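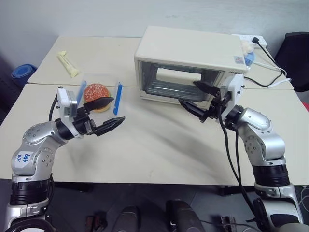 Slide 2. What the quote covers

Start with the Kos quote, because everyone in this room has seen it and I doubt many people read page two. Two arms, two grippers, a year of phone support. No table. No spare fingers. Shipping is "to be advised," and I have never liked that phrase on anything with a price.

Read the line out loud: spare finger set, 1039 dollars. Then pause. We will need more than one set a year. Workel says otherwise, but Workel is selling them.

Slide 3. The toaster oven problem

Point back to the first slide. A burger in a tray and one gripper up at the oven door. People see that and start planning a kitchen. Ask what they'd want to know before signing:

- How many tries out of a hundred does it finish?
- Who resets the table, and are they in the budget?
- What happens with an oven whose door opens the other way?

I put all 3 to Jelance in writing. I got a brochure back. (Don't get snippy here, they may be on the call.)

Slide 4. Costs that live outside the quote

Bench space, power, cables, somebody's afternoons. Our own number for setup came to 2767 dollars and I think it's low - it leaves out the electrician. Unitz bundles setup into the price, so if you compare the two side by side, take it out of one or add it to the other. Last year's comparison did neither.

Skip the payback chart if we're running late. It assumes the arms work every weekday from the first month, and I don't believe it anyway.

Slide 5. What I'd ask for

Rent before buying. One station, one task we choose, our own props on the table. Decide in November with our own log sheets in hand.

If someone asks about the discount for signing early: yes, there is one. It doesn't cover the spare fingers.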